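Mellum handling project: equipment progress report
Prepared for Laker by Erhan Uysal, August 1, 2020
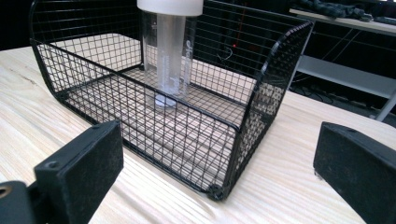

Gripper with padded fingers at the wire basket station.

Spending to date
We have bought one set of hand-held gripper tools and the foam pads for the fingers. The total so far is 1104 pounds, including delivery. The shelving came out of the general budget and is not charged to the grant. The quote from Yaman for the arm is still open, and we have asked them to hold the price until the site visit.

Work at the bench
Tuncay Uçar has been running the picking tasks on clear plastic containers and wire baskets. These two were put first in the plan because they are the items Zameck handles most, and we want to know how the fingers cope with them before we commit to an arm. The pads pick up dust from the bench and need wiping down between sessions. We had not allowed for spare pads in the January budget and would like to add a line for them.

Changes to the plan
We had meant to order the arm and its controller together. We now propose to order the arm first and use the controller we already have until the autumn. It is slower but will do for the basket work. The second bench is put back to the next period.

Still to buy
Spare finger pads, 40 pounds
Fixings and cable trays, some 300 pounds
Arm, as per the Yaman quote
Mounting plate, price to be confirmed

Risks
Delivery times are the main worry. Yaman will not give a firm date for the arm without a deposit, and our purchasing rules do not allow one without your written agreement. Tuncay has also asked for a second set of grippers so that work can carry on during repairs. I support this but have not included it in the figures.

Decisions needed from Laker
Approval for the spare pads, and a yes or no on the deposit. The draft order is ready to send.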